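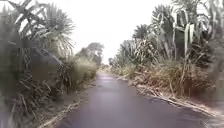 Last month I drove out to Balau for the robot open day, mostly to see Uker do its path run. Uker is the four-wheeled one that the Pulley group has been working on since September. I'd only ever seen it indoors, going round a hall full of chairs, and that never told me much.

Sign-in was at a folding table by the gate. They gave each of us a sticker and a sheet with the plan for the morning: a short talk, the run, then lunch. The sheet said April 2025 at the top and not much else. The talk was given by Liya Gebretsadik, who leads the navigation work. She kept it short and skipped the history.

The job sounds small. Uker has to follow a paved path from one end to the other and stay off the verge, using its camera and no satellite position. The course was 291 meters. There is no paint on the path to follow, and the edges are a mess of dirt, leaves and grass, so the software has to work out for itself where the asphalt stops. She told us the tall growth on both sides is why they picked the place. Satellite signals can get patchy next to it, and the team wanted a course where they couldn't fall back on them.

We watched on a big monitor under a canopy, with the live view on one half and the steering numbers on the other.

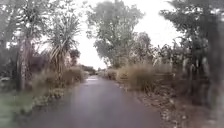
Does the robot need a map of the path before it starts?

It doesn't use one on this course. It looks at the ground ahead, decides which part is pavement, and steers for the middle of that part. A map would be needed for choosing between turnings, and that is a separate project called Onyeka.

The thing I wanted to know about was shine. A damp surface reflects the sky, and a bright patch on dark asphalt can look like a different material to a camera. Liya said that was their main trouble all winter. The older version would see a pale patch up ahead and slow to a crawl, or try to steer around it. They went back and added a lot of gray-day footage to the training set, and she said the new version is much calmer. I asked about low sun and she said they have less of that than they would like.

There were three runs. The first was set to walking pace and ended early with a dropped radio link – the robot is set up to stop by itself when that happens, and it did. Someone went out, restarted it and brought it back to the beginning. The second and third went end to end. On the third they raised the speed by 20 percent, and I could see the steering line on the monitor get more jumpy, though it never went past the limit they had marked.
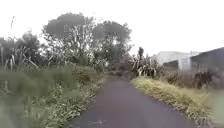 Grass along both edges, with buildings off to the right.

Dry grass hanging over the pavement is the other hard part. The robot could treat it as the edge, which is safe but makes the path seem narrower than it is, or it could ignore it and drive through. For now it treats it as the edge. A man behind me said his mower does the same thing and leaves a strip every time.

Fallen stalks are handled by a second check that looks for anything sticking up from the surface. Thin ones lying flat get ignored. Liya said they are still arguing about where to set that. 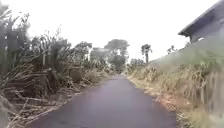
Fallen stalks on the left, bare soil and the bank on the right.

Lunch was rolls and soup. I spent most of it talking to one of the students about batteries. They get 50 minutes out of a pack at walking pace and carry a spare.

If you want to go, there's meant to be another open day in September, and they hope to have Onyeka far enough along to show a fork in the path. Wear boots. The parking is in a field and I had mud up to my ankles before I got to the gate.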